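Como se ensina uma tarefa a um robô

Secção: Máquinas e movimento
Texto: Anitha Alva
Para leitores a partir dos 9 anos

Um robô de fábrica antigo repete sempre o mesmo percurso. Um programador escreveu, linha a linha, para onde o braço vai, quando fecha a pinça e quando volta atrás. Este método serve bem quando as peças chegam sempre ao mesmo sítio. Numa cozinha ou numa oficina, os objetos mudam de lugar e o percurso escrito deixa de servir.

Existe outro método, chamado aprendizagem por demonstração. Uma pessoa executa a tarefa, os movimentos ficam gravados e um programa de computador estuda as gravações.

O que é uma demonstração?

Uma demonstração é uma execução completa da tarefa, do início ao fim. Se a tarefa for pôr uma colher dentro de uma caneca, a demonstração começa com a pinça longe da colher e termina com a colher na caneca. A gravação guarda dois tipos de informação: as imagens da câmara e os movimentos da pinça. Os movimentos incluem a posição, a inclinação e a abertura dos dedos.

Os dois tipos de informação têm de estar sincronizados. Cada imagem leva uma marca de tempo, e cada medida de movimento também. Com essas marcas, o computador sabe em que posição estava a pinça quando a câmara viu cada coisa.

Três maneiras de mostrar

1. Guiar o braço com as mãos. A pessoa segura no braço do robô e empurra-o pelo caminho certo. Os motores ficam soltos e os sensores das articulações medem os ângulos. O movimento é feito pelo próprio robô, por isso ele consegue repeti-lo. O braço pode ser pesado, e as mãos da pessoa podem tapar a câmara.

2. Comandar à distância. Chama-se teleoperação. A pessoa usa um comando, ou um segundo braço mais pequeno, e o robô copia os gestos. Assim pode ficar afastada da máquina. A dificuldade é que não sente o peso nem a resistência dos objetos, a não ser que o comando tenha motores que transmitam essa força.

3. Usar uma pinça de mão. A pessoa pega numa pinça parecida com a do robô e faz a tarefa com ela. Não é preciso ter o robô por perto. A câmara vai montada na pinça e vê quase o mesmo que uma câmara montada no robô veria.

Quantas vezes é preciso mostrar?

Depende da tarefa. No projeto Lusel, a primeira tarefa foi arrumar uma colher e usaram-se 700 demonstrações. Em março, com outras tarefas acrescentadas, o conjunto chegou a 2,555 gravações (a vírgula separa os milhares, como nos registos do projeto). A tarefa mais difícil, chamada Mösli, consiste em deitar flocos de cereais numa taça.

As demonstrações não devem ser todas iguais. Muda-se a mesa, a luz e a posição dos objetos. Se a colher estivesse sempre no mesmo ponto, o programa poderia aprender apenas o caminho até esse ponto - e falhar quando ela estivesse mais à esquerda.

O que vê a câmara da pinça?

A câmara acompanha a mão de quem demonstra. Quando a mão se inclina, a imagem inclina-se também. Os dedos da pinça costumam aparecer na parte de baixo, e isso é útil: o programa pode comparar a posição deles com a dos objetos e das superfícies.
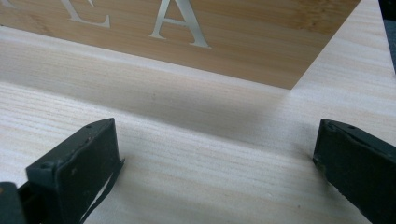 Os dois dedos escuros da pinça, abertos, junto a uma superfície de madeira clara. Ao fundo, letras prateadas num painel de bambu.

O computador recebe uma imagem como uma grelha de números. Cada número indica a intensidade de luz ou de cor num ponto. O programa não começa por saber o que é madeira, uma letra ou um dedo de pinça. Ao comparar muitas gravações, ajusta os seus cálculos até prever bem o movimento que a pessoa fez a seguir.

Depois da gravação

Primeiro verificam-se os dados. Uma gravação sem marcas de tempo, ou com a tarefa a meio, é retirada. Em seguida vem o treino, que pode durar muitas horas. Por fim faz-se o ensaio com o robô a baixa velocidade e com uma pessoa junto ao botão de paragem. Se o robô falhar sempre na mesma situação, gravam-se mais demonstrações dessa situação e repete-se o treino.

Palavras novas

Articulação: parte do braço que dobra ou roda.
Sensor: peça que mede alguma coisa, por exemplo um ângulo ou uma força.
Sincronizar: fazer coincidir no tempo.
Teleoperação: comando de uma máquina à distância.
Treino: fase em que o programa ajusta os seus cálculos com as gravações.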